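Katia Palumbo
25 de abril de 2021

1/ Três meses de braço robótico na nossa bancada de separação de cordões. A Prosska prometeu "libertar as pessoas das tarefas repetitivas". Vou contar o que vejo do meu lado da mesa.

O trabalho é este: vermelho enrolado no verde, cordão preto na cuba amarelo-alaranjada.
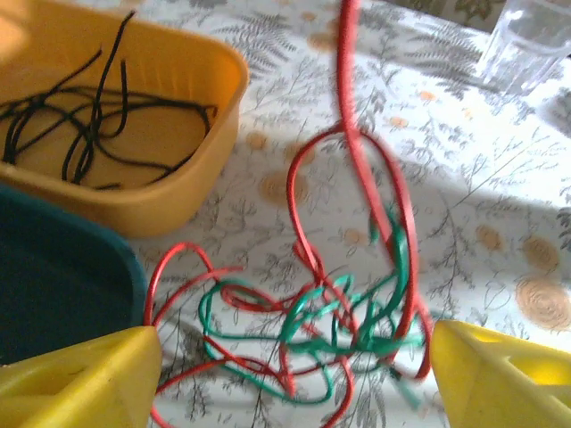 2/ Quem nunca desfez um nó destes acha que é trabalho sem cabeça. A Hạnh Cù faz isto há anos e decide com os dedos, antes de olhar, que ponta puxar. Perguntem-lhe como e ela encolhe os ombros. Boa sorte a pôr isso num manual.

3/ Na apresentação falaram em 400 peças por turno. No último turno que acompanhei saíram 106. O slide continua afixado na copa.

4/ "Mas vai melhorar." Talvez. Só que entretanto alguém tem de ficar ao lado a preparar os emaranhados, a carregar no botão e a recomeçar quando encrava. Esse alguém é o Lợi Tôn, que antes fazia encomendas inteiras do princípio ao fim e agora vigia uma pinça.

5/ O salário dele é o mesmo. A função no contrato também. Quando perguntei se "supervisão de célula" ia passar a categoria, responderam que era cedo para falar disso - para comprar a máquina não foi cedo.

6/ Não tenho saudades das dores nos pulsos, e se o braço ficar com os nós piores eu assino por baixo. Por enquanto fica com os fáceis e os piores voltam para a Hạnh.

7/ Em agosto decidem se vem um segundo. Pedi para estarmos na reunião. Ainda não me responderam.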